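Organics and paper collection: changes from August

The building's move to a three-stream waste system takes effect in August. It applies to all tenancies in the Wistum building, including the ground-floor shops, and replaces the single mixed collection that has run since the building opened. Tenants with their own contractor for confidential paper keep that arrangement.

The three streams are landfill, paper and cardboard, and organics. Soft plastics stay in landfill for now. Stustik, the hauler, has quoted separately for soft plastics and the quote is under review.

The change follows a bin audit done over 5 working days by Jianguo Dai of building operations. Contents from levels 2 to 4 were sorted by hand and weighed in the loading dock. The total was 777 kg. The two largest fractions were food scraps and clean paper, both of which were going to landfill at the full gate fee. Coffee grounds made up most of the organics from level 3, where two tenancies have plumbed-in machines. The audit sheets are held at the building office and can be read on request.

Desk bins will be withdrawn. Each kitchen and print area gets a shared station instead, emptied by the cleaners at 6 pm. Liners for organics are compostable and are supplied by the building. Please do not substitute supermarket bags labelled degradable, as these break into fragments in the composter and Stustik will reject the load. A rejected load is charged at $180 and the cost goes to the common area budget, so it ends up in everyone's outgoings.
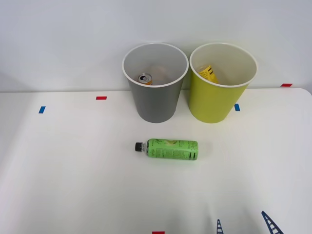

Do compostable coffee cups go in the organics bin?

Put them in landfill for the time being. The composting site accepts food, coffee grounds, paper towel and uncoated fibre. Cups with a plant-based lining are certified for industrial composting, but the site runs a shorter cycle than the certification assumes and the lining does not break down in that period. Lids also go in landfill. Cardboard sleeves go with paper.

A few other items came up often enough in the audit to be worth listing.

Pizza boxes: tear off the clean lid for paper and put the greasy base in organics.
Receipts: landfill. Thermal paper contaminates the paper stream.
Tea bags: organics if the bag is paper, landfill if it is nylon mesh.
Paper towel: organics, including from the washrooms, unless used with cleaning chemicals.
Window envelopes: paper. The window is screened out at the mill.
Batteries and toner: neither goes in any of the three streams. Take them to the cage beside the goods lift.

Flattened cartons can be left beside the paper station if they fit under the bench. Anything larger goes to the dock, where the baler is staffed from 7 am to 10 am. Please do not leave cartons in the fire stair. Hao, the cafe on the ground floor, has its own cardboard cage and it is not available to other tenants.

Contamination will be checked at the dock by the cleaning supervisor, Chenxi Fang. Results will be reported by level and sent to each tenancy's nominated contact. If your contact has changed since the last fire drill, the office needs the new name before the changeover.

Signs for the stations are being printed by Bokura and will go up along with the bins. They use the same wording as the list above. Tenants who want extra copies for meeting rooms should give the office the number of copies and the size, A4 or A3.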